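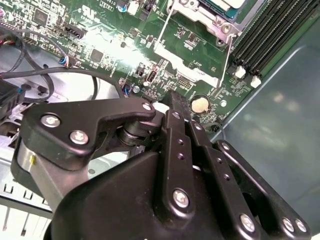

Section 4. Old tower to backup box

Read the whole section first. Then start. You need: the tower, mains lead, network cable, keyboard and screen (set-up only), a USB stick with the Jultden installer on it, the new disk. Cross-head screwdriver.

CAUTION: Copy anything you want off the old disk before step 1. The installer wipes it. No undo.

4.1 Before you open it

1. Shut down properly. Don't hold the power button in.
2. Pull the mains lead, then press the power button once.
3. Take off the side panel. Screws in a cup.
4. Touch bare metal on the case. Do it again each time you come back to the bench.
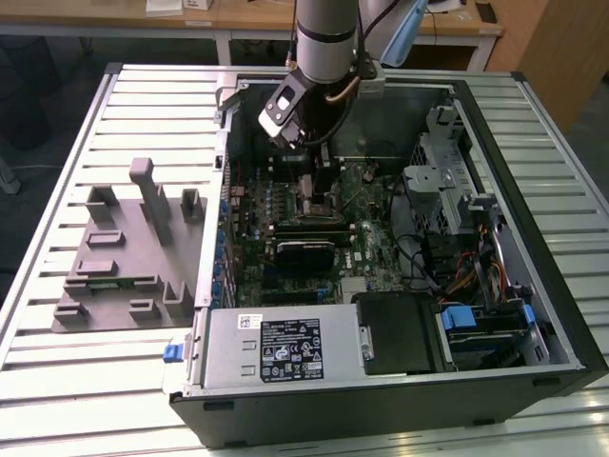

Fig. 4a. Dell tower on its side, side panel off.

5. Blow the dust out. Short bursts, can upright, and hold the fan blades still.
6. Fit the new disk. Data cable first, then power. Both only go in one way round, so if it's fighting you turn it over.

Note: 2 disks is the most Jultden will mirror on the home licence. A third one shows up in the list but greyed out.

4.2 Memory
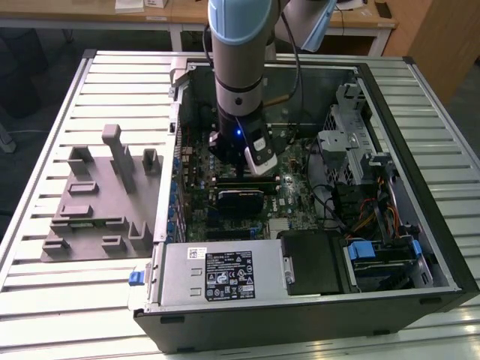 By Erasto Lyimo, Biwott set-up desk. Revised March

Skip to 4.3 if you're keeping the memory you've got.

1. Open the latches at both ends of the slot.
2. Line the notch up with the key in the slot. Wrong way round it won't seat, don't force it.
3. Push down evenly, a thumb at each end, until the latches close.
4. Matched pair? Same colour latches. Check your board's own leaflet if it disagrees with us, the leaflet wins.

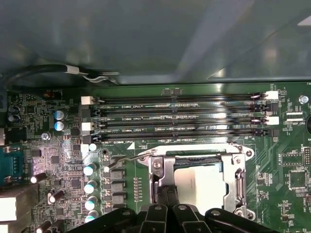 Fig. 4b. Memory slots, all empty. White latches on the first and third, black on the second and fourth.

CAUTION: Hold modules by the edges. Not the gold bits.

4.3 Installing Jultden

1. Panel back on, leads back in. USB stick in a rear port, front ones are hit and miss.
2. Power on and go into the boot menu. The key is different on every make, it's normally shown at start-up for a second or so.
3. Pick the stick. Choose Fresh install, then your language, then time zone.
4. Name the box. Letters and numbers only. No spaces or it wont show up on Windows machines.
5. Set the admin password. Write it down somewhere that isn't the box.
6. Wait. Bar sticks at 37 per cent, leave it alone.
7. Take the stick out when it asks. Restarts by itself.

4.4 First backup

1. On your everyday computer open Retis and click Find box.
2. Tick the folders you want. Start with documents only.
3. Set a time. 2 in the morning is the default and fine for most poeple.
4. Click Run now to test it.

Note: Retis stops at 2,000 files on the first run and carries on at the next one.

Error 54: box and computer on different networks. Check neither is on the guest wifi, then restart Retis.

Error screen with no number, ring the Wosteo help line and have the box name ready. Restoring files is in section 5.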